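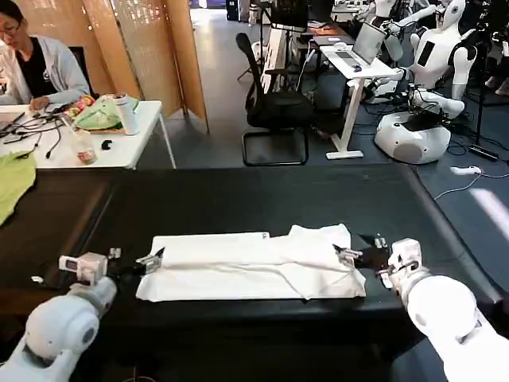
December, open day, written up at the bench before I forget it all

First visitors through the door at 10, last ones gone well after 4, and over 400 people on the door clicker - our best yet! Kulap ran the folding demo in the morning and I took over after lunch. Program is Protum build 3108, the one with the slower approach, and I'm so glad we didn't swap it out the night before.

Favourite question of the day came from a girl who looked eight or so: "Does it know it's a shirt?" Fidel Sosa (visiting from Pitero) crouched down and gave her a proper answer, all about edges and corners, and she stayed for another 20 minutes. He wants to bring his own team over to Inthanon in the spring. Yes please.

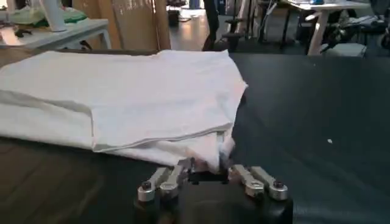

Grasping is still what I'd most like to work on next. Fidel and I talked it over between groups, and he thinks we take too big a bite of the cloth. I can see what he means - the front corner bunches up into a little tuft at the fingertips while the layer folded on top stays fairly broad and tidy. He'd try a shallower pinch and then a small pull outwards before the next fold. Kulap likes the idea too and has wanted to try it since the Fumow visit.

To do:
- shallower pinch, start with 8 mm
- print 500 more of the leaflets, we ran out by 3
- Kulap to send Fidel the build notes
- find a step for smaller children, they couldn't see over the adults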